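Oct 30, 2021

Got to the Gandden unit with ten minutes to spare and was given a lanyard with somebody else's name on it. I was Alun Yorath until the coffee break, when the actual Alun Yorath turned up and wanted it back. He sells shelving. We got on fine.

Otine were the hosts, Zundska had lent them the software, and the leaflet had both logos on the front fighting for the same corner. Open day, "all welcome", which in practice meant people from Howells, two lads from the college and me. 562 chairs would have been ambitious. They had put out 13 and we left a good few of them empty.

Morfudd Hughes did the talking. I liked her. She said at the start that the robots were slow, that we'd get bored, and that we should go and get a biscuit when we did. The first bench was groceries, or pretend groceries, and a shopping bag, and the job was picking and placing. I have packed my own shopping for thirty-odd years without once thinking of it as a job with stages.
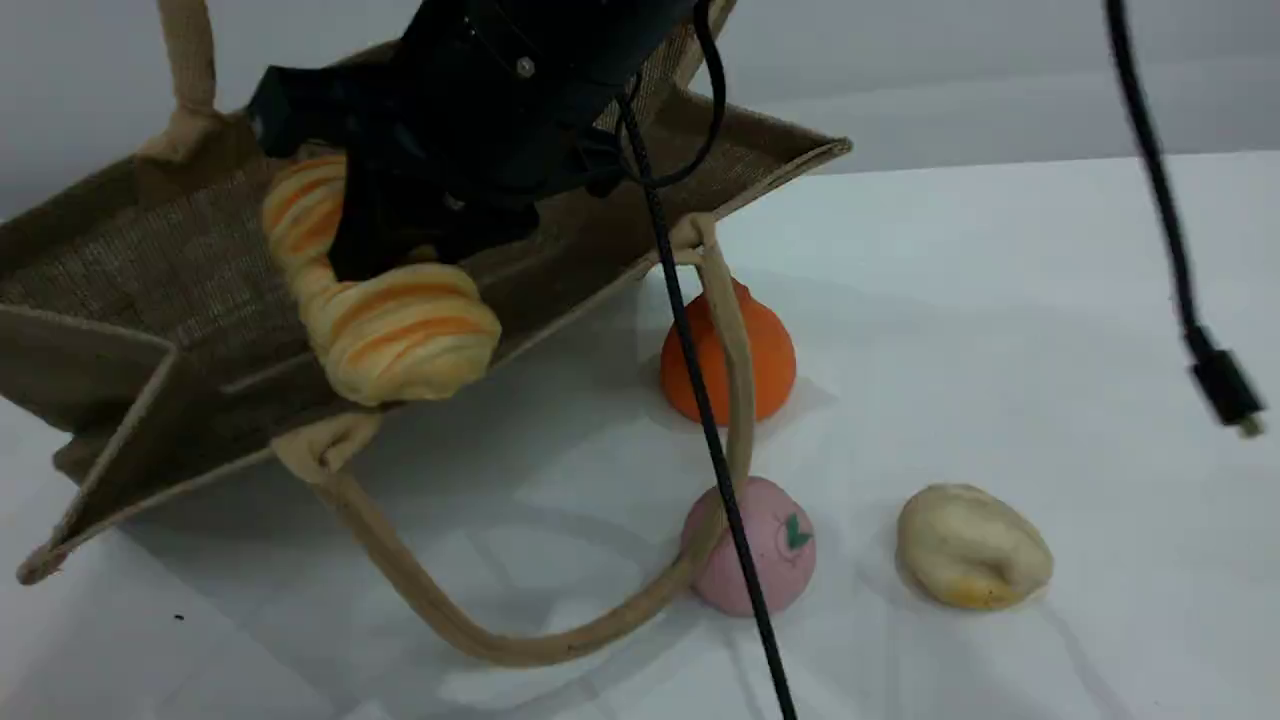
Bag bench, with the gripper on the stripy pastry.

I asked why toys and she said real peaches bruise and she'd be the one eating them. Fair enough. I then asked what it did about eggs and got a look. One of the Howells people wanted to know the cost per pick and was told it was early days, and he wrote that down as if it were a number.

Then a lot of standing about. I've been to enough of these to know that most of any demonstration is watching a man in a fleece look at a laptop.

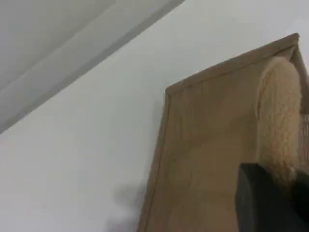 By eleven my feet hurt and I had eaten four biscuits, so I can't say I wasn't warned. Morfudd explained how they teach it: a person does the movement, over and over, and the machine gets shown the lot. I said that was how my mother taught me to iron. The college lads asked much better questions than I did, all about joint limits and sampling, and I nodded along like a man following a sermon in Latin. 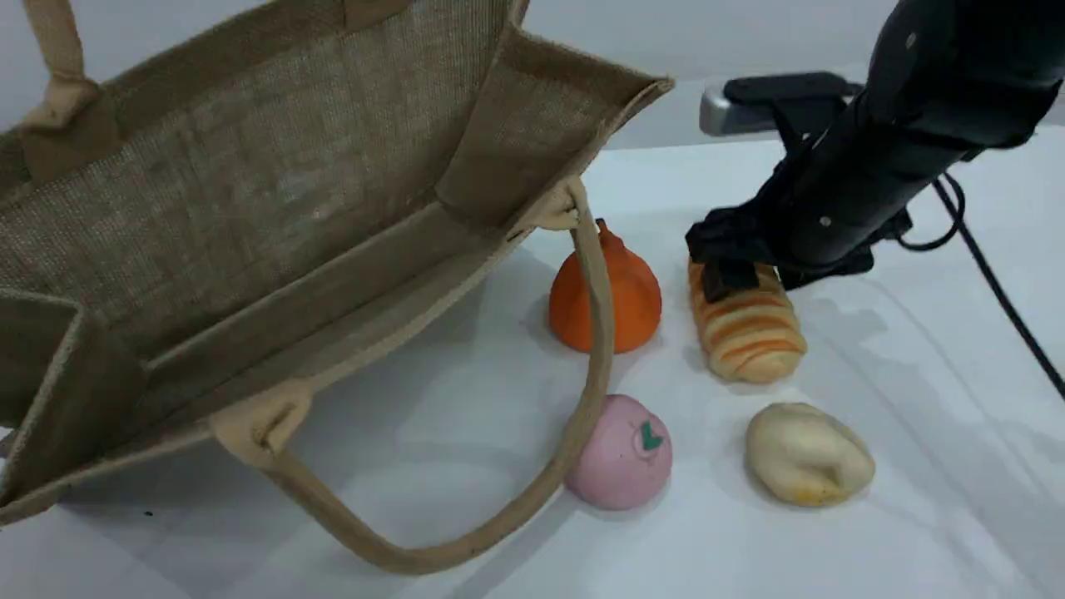
Alun reckoned he could fill a bag faster with one hand and his eyes shut. He was offered the chance and discovered he had a phone call to make. I stayed for the second half, partly out of interest and partly because it was raining and I'd parked at the far end.

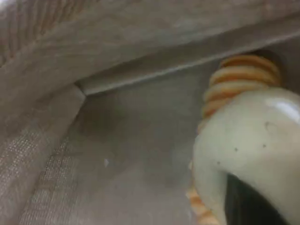 Cloth is the hard part, Morfudd says, and I believe her, having fought enough duvet covers. It sags and folds and won't be the same shape for 2 goes running. I took more to this one than to the bag bench, I think for its colours, the orange ridges tucked in among all that grey fabric and the big pale gripper right up against them. I looked for longer than I meant to and missed the start of the questions.

They're doing another in December. I put my name down, my own this time, and drove home by way of the supermarket, where I packed two bags very quickly and put the bread at the bottom.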